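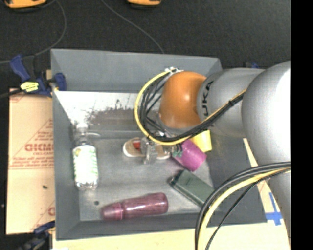 Grey bin, bottle lying in it cap end to the lower left. Orange joint up top.

Saturday, second kettle of the day

OK, sourdough log, because I keep promising to write this up and then I don't. Starter is the Harano one (the rye, in the tall jar with the blue tape). Fed it last night before I locked up and it was nearly at the tape when I got in, domed on top, smelling like green apples. Very happy with that! The white one, the Rawat, is still sulking. It bubbles a bit and then goes flat and I get that nail polish smell. I've moved it off the windowsill and onto the shelf over the sink. Please don't move it back.

Flour: 2,000 g for the batch, all from the new Ernbridge sack. It drinks a lot more than the old one did. I mixed at my usual hydration and it felt like modeling clay, so I kept adding splashes and folding them in with wet hands until it loosened up. Final weight in the tub with the salt and starter and all that water was 5 g under what the scale said when I'd added everything up on paper, so I guess that's what was stuck to my fingers.

Folds every half hour, more or less. I missed one because I was on the phone with the Domudness people about the oven door gasket (they still have the wrong part number, they're going to call back, we'll see). Dough didn't seem to mind. By the fourth fold it was holding its shape and pulling off the sides of the tub in one piece.

Split it into 6 and shaped them on the steel end of the counter. I tried the tighter shaping on three of them, the one where you drag it toward you with the scraper, and left the rest as plain rounds. Marked the tight ones with a pinch of bran on top so I can tell them apart after baking - remind me of this if I start claiming I can tell by looking.

Two baked today, one of each. The tight one opened up beautifully along the cut, big ear, dark crust. The plain one spread and went kind of flat but the crumb was softer and I ate way more of it, so make of that what you will. Both a bit pale underneath. I think the stone needs longer to heat, or that gasket is leaking worse than I thought.

Other four are in the fridge overnight, covered. Bottom shelf, behind the butter.

To do:
bake the rest, stone in a full hour early
try the Rawat on warm water and a spoon of rye
order bran
label the salt tub, I nearly used the sugar again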